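About Besberg Tableware

We are a small shop for plates, bowls and kitchen things, and we have been in Dunbar Street for nine years. We began with 41 pieces on two shelves at the back of a bakery. Today the list has 2140 items, and most of them are still plates.

Our idea is simple: you should use your good dishes every day. We do not like when a nice bowl waits in a cupboard for guests. Put fruit in it, put soup in it, wash it and put it back in the rack.

We choose colors that can live together, so you can buy one plate now and another one in December — they will not quarrel on the table. If a piece breaks, write to us with the color and we will look for the same one.

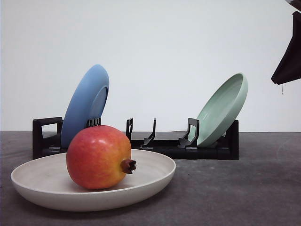

Words: Subbarao Kartha | Shop and orders: Cameron Nisbet

A wide off-white bowl is good for one pomegranate or for a salad. Blue and pale green plates are the colors our customers ask for most often, and we try to have both always in stock.

The shop opens at 10 in the morning. Please come in and take the plates in your hands before you decide.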